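The big white table at Pornbridge - a little gallery

Hello again! A few of you asked what became of the big white table after I mentioned it in September, so I've put together a small page about it. There are only two pictures this time, but I've got plenty to say, so get yourself a cup of tea.

For anyone new, I share a workspace on the upper floor at Pornbridge with a handful of other people who make, mend and fiddle with things. We moved in with odd bits of furniture from all over the place. The desks were too low, the trestles wobbled, and there was one dreadful brown thing with a drawer that never opened (we did get it open in the end, and there was a single teaspoon inside). Then Laing, the office people downstairs, were clearing out a meeting room and asked if we wanted their table. I said yes before I'd measured the stairs.

It came up in two pieces and took most of an afternoon. Kjell Aasen did the difficult corner and I did the shouting. It's an awkward shape, all sweeping curve on one side, and it comes to a blunt sort of point at the far end, so you can't push it up against a wall like a sensible desk. We tried it in four different places and in the end it went with the point under the windows. I'm so glad it did! The light comes across it beautifully and you can spot a dropped screw from the other side of the room.
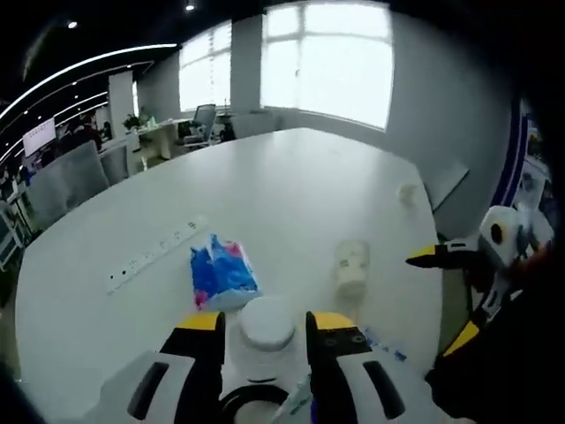
The one thing I'd change is the sockets. There aren't any near the middle of the floor, so a long white power strip lives on the table for most of the day and gets nudged about by everybody. I've lost it more than once, white on white, and I was looking straight at it. Kjell wants to fix one underneath with brackets and run the lead down a leg. I like being able to pull it towards me, so we've agreed to disagree until somebody spills a coffee.

People do ask about keeping a white table clean, and it's far less bother than I expected. A damp cloth at the end of the day does nearly all of it. Pencil comes off with an ordinary rubber. Ballpoint is more stubborn, and I've found a dab of hand gel shifts it if you catch it early. The only thing that has really beaten me is a ring from a tin of Gillura wood oil, which I left standing overnight like a fool. It's down towards the narrow end and I've learned to put my mug on it.

What the table collects is another matter. There's something about a large clear surface that makes people put things down on it. Bottles, packets, bits of tape, the post, somebody's scarf. We started with a rule that everything had to be gone by six, and that lasted as long as you'd think. Now we have a shallow tray at one end from Urnik (they do them in a nice plain grey, and the sides are low enough to reach over) and anything left lying about goes in there. If it's still in the tray after 12 days it goes in the cupboard, and if it's been in the cupboard so long that we've forgotten what it was for, out it goes.

Wrappers are the worst of it. They're so light that you only have to open a window and they're off across the table, and the shiny ones slide about even with the windows shut. I've taken to keeping one corner for packets so they can all be picked up in one go.
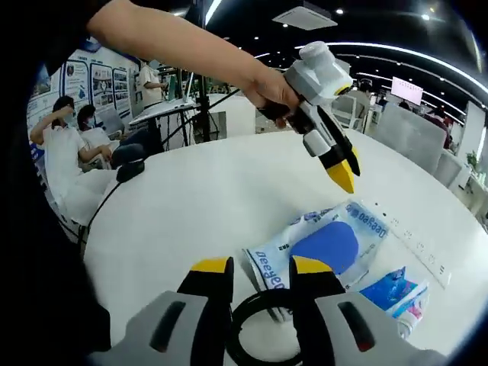
Blue and white packets on the big table, the larger one marked "Deeyeo".

I had a go at working out how much room we've gained. I didn't do it very scientifically (a tape measure and the back of an envelope, and curves are horrible to measure), but I think we've got around 20 square feet more than we had with the old desks pushed together, and no gaps for things to fall down. You can have one person sorting small parts at the wide end while someone else has a job spread out by the windows, and you don't bump elbows. I hadn't realised how much of my day went on moving one lot of things to make space for another.

It also gets used for lunch, which I was against and now rather enjoy. We sit along the curved side, and because of the shape you can see everyone without leaning. The cloth comes out afterwards - or it does if I'm there.

A couple of you wanted to know what a table like it would cost to buy. I looked up something similar second-hand and it was 300 pounds, collection only, so we've been very lucky with ours. If you're after one, I'd try asking at offices that are moving before you look at the shops. Measure your stairs first, and the landing, and take the doors off before the table arrives. We did that last bit in the wrong order.

Next time I'll show you the cupboard, once I've been through it. I've got as far as the second shelf.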